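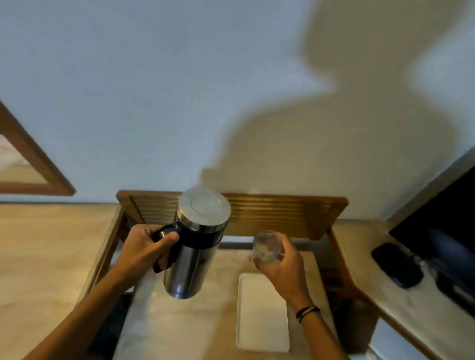 읽는 시간 2분

탕비 코너 자주 묻는 질문

물병이랑 컵 얘기로 메시지가 자꾸 와서 아예 한 페이지에 모았어요. 제가 평소에 하는 방식 그대로 적은 거라 좀 수다스러워도 이해해 주세요!

물병은 어디를 잡고 따르나요?
손잡이요. 스테인리스 물병은 몸통이 매끈해서 손에 물기가 있으면 미끄러지기 쉽거든요. 저는 왼손으로 손잡이를 감아쥐고 엄지를 위에 얹어요. 컵은 오른손으로 들고 물병 쪽으로 살짝 기울여 받고요. 왼손잡이냐는 질문도 받았는데 오른손잡이 맞습니다. 그냥 컵을 오른손에 드는 게 편해요 ㅎㅎ

컵을 상판에 놓고 따르면 안 되나요?
됩니다. 뜨거운 음료라면 오히려 꼭 내려놓고 따라 주세요. 미지근한 물이나 식힌 차 정도면 저는 들고 받는 편인데, 대신 쟁반 위에서 해요. 흘려도 쟁반만 헹구면 끝이니까 마음이 편하더라고요.

흰 쟁반은 꼭 써야 해요?
의무는 아니지만 저는 강력 추천이에요. 테두리가 살짝 올라와 있어서 한두 방울 정도는 밖으로 안 흘러요. 모서리가 둥글어서 행주질도 한 번에 되고요. 다 쓰고 나면 닦아서 제자리에 두시면 됩니다. 위에 간식 봉지나 티백 껍질 쌓아 두는 건 제발...

컵 바닥에 뿌연 게 보여요. 씻은 컵 맞나요?
겉만 봐서는 저도 몰라요. 마시다 남은 음료일 수도 있고 물때일 수도 있어요. 애매하면 한 번 더 씻는 게 제 원칙입니다. 씻어도 계속 뿌옇다면 식초를 조금 탄 물에 담갔다가 헹궈 보세요. 저희 집 컵은 이걸로 꽤 맑아졌어요. 투명한 유리컵은 조금만 남아도 티가 나서 좀 억울한 물건이긴 해요.

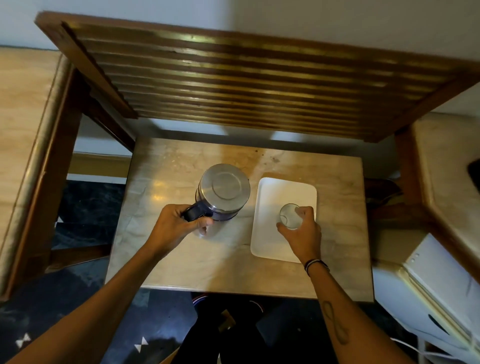 담당: Woltano 생활지원팀

상판에 작은 얼룩이 있는데 제가 만든 걸까요?
걱정 마시고 일단 물기 꼭 짠 행주로 닦아 보세요. 그래도 남으면 저희 팀에 알려 주시고요. 베이지색 대리석 무늬 상판이라 원래 무늬인지 얼룩인지 헷갈릴 때가 많아요. 저도 한참 문지르다가 무늬인 걸 알고 민망했던 적이 있습니다. 식초나 레몬즙은 상판에 쓰지 마세요. 위에서 말한 식초물은 컵 전용이에요!

나무 살 선반은 어떻게 청소해요?
마른 붓으로 살 사이 먼지를 먼저 털고, 살이 뻗은 방향대로 마른 천으로 닦아요. 젖은 행주를 올려 두면 자국이 남을 수 있으니 행주는 싱크대 쪽에 걸어 주세요. 청소 순서는 선반이 먼저, 상판이 나중이에요. 거꾸로 하면 먼지가 떨어져서 상판을 또 닦아야 하거든요(제가 매번 까먹는 부분).

물병 속은 얼마나 자주 씻나요?
물만 담아도 매일 씻어요. 차를 담았으면 마신 뒤에 바로 비우고 뚜껑까지 분리해서 닦고요. 뚜껑 안쪽 틈에 물기가 잘 남아서 저는 뚜껑을 따로 뒤집어 말려요. 다 마르기 전에 닫아 버리면 다음 날 열 때 냄새가 살짝 올라오더라고요. 겉면은 손자국이 잘 보이니까 부드러운 마른 천으로 한 번 훑어 주면 반짝반짝해져요.

철수세미 써도 돼요?
겉면엔 안 돼요. 잔기스가 나면 되돌릴 방법이 없어요. 안쪽에 차 얼룩이 남았을 땐 베이킹소다 한 숟갈에 따뜻한 물을 붓고 기다렸다가 긴 솔로 문질러 주세요. 솔은 Eltotero 라벨이 붙은 서랍에 있습니다.

팔찌나 시계를 차고 설거지해도 되나요?
개인 자유인데, 끈 팔찌는 젖으면 은근히 오래 축축해요. 설거지할 때만이라도 빼 두시는 걸 권해요. 다만 빼서 싱크대 옆에 두고 가시는 분이 진짜 많습니다. 주머니에 바로 넣으세요!

컵을 깼어요. 어떡하죠?
손부터 괜찮은지 보시고, 큰 조각은 장갑 끼고 두꺼운 종이에 싸 주세요. 작은 조각은 빗자루로 쓸고 젖은 종이타월로 바닥을 한 번 더 눌러 닦으면 됩니다. 그다음 내선 3887로 알려 주세요. 여분은 Bondico 상자에 있고, 컵값은 안 받아요.

여기 없는 질문은요?
같은 내선으로 전화 주시거나 생활지원팀 게시판에 남겨 주세요. 오후 2시 이후가 답이 제일 빨라요.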